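Course notes, unit 3: Tableware for group meals
Instructor: Tadeo Bustos
Read before the July practical. Bring a printed copy, the tables are marked up by hand during class.

## 3.1 What counts as a cover

A cover is everything one person needs at the table for one meal. For the children's lunch service at Vallilstead the cover is short: one cup, one bowl, one plate, one spoon, one napkin. Adults get a knife and fork as well. Glassware is not part of this unit and will come up under banquets.

Always write the cover down before ordering or pulling stock. Most shortages in last year's practical came from groups that counted plates and assumed the rest would match.

## 3.2 Cups and bowls

Plastic is the normal choice for this kind of service. It is light, it stacks, and a dropped bowl can go back to the wash instead of the bin. Its weak points are staining (tomato, curry, beet) and scratching. A scratched interior holds food residue and the piece should be pulled.

Check each piece for the following:

- Rim: run a finger all the way around. Any nick or rough spot, pull it.
- Base: set it on a flat surface and press one side, then the other. It should not rock.
- Inside: look under good light, tilted toward you.
- Smell: a cup that smells of detergent goes back for another rinse.

Rounded rims are easier on small children than thin straight ones. A slight flare on a bowl gives the server something to grip, but flared bowls take up more room on the shelf, so measure before you buy.

## 3.3 Color

Light colors show dirt, and that is an argument for them. A pale blue bowl or a white cup makes leftover sauce easy to spot at the inspection table. Dark pieces hide it. The Wurenitz kitchen keeps one color per dining room, which helps when stock gets mixed in the wash. White tabletops are useful for the same reason, though a white cup on a white table is easy to miss when clearing - go by rows and don't trust a quick look.
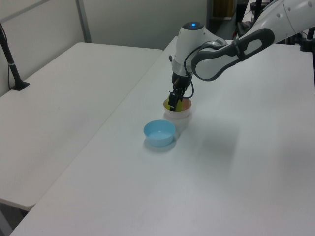
Placement is the other half of the job. For the short cover, the bowl sits toward the diner and the cup goes behind it and to the right. Keep them close but leave enough space for a child's hand to get around the cup. If the tables are set in parallel rows, finish one table before starting the next.

Nothing should be left inside a cup once the table is called ready. During setup people drop things into cups for convenience, such as spoons, wrapped snacks or place tags. Take them out on the final pass.

## 3.4 Quantities

Stock is worked out from covers, plus a reserve.

| Service | Covers | Reserve | Total cups |
|---|---|---|---|
| One table | 8 | 2 | 10 |
| Small room | 20 | 5 | 25 |
| Main hall | 400 | 100 | 500 |

The reserve is a quarter of the covers in every row. Use the same figure for bowls. For spoons, double the reserve - they go missing faster than anything else.

Marchetti uses a smaller reserve in his handbook, but he assumes a dishwasher running during service. We don't have one at Vallilstead.

## 3.5 Storage

Stack bowls with bowls of the same size only. Cups go upside down on a rack until dry, then into lidded crates. Label the crate on the short side so it can be read on the shelf. Do not stack damp pieces.

## For the practical

1. Write out the cover for a soup lunch.
2. Work out cups, bowls and spoons for 1,000 covers using the rule in 3.4.
3. Set one table for eight and have another group check it.

Reading: Flolel workbook, the chapter on washing and drying.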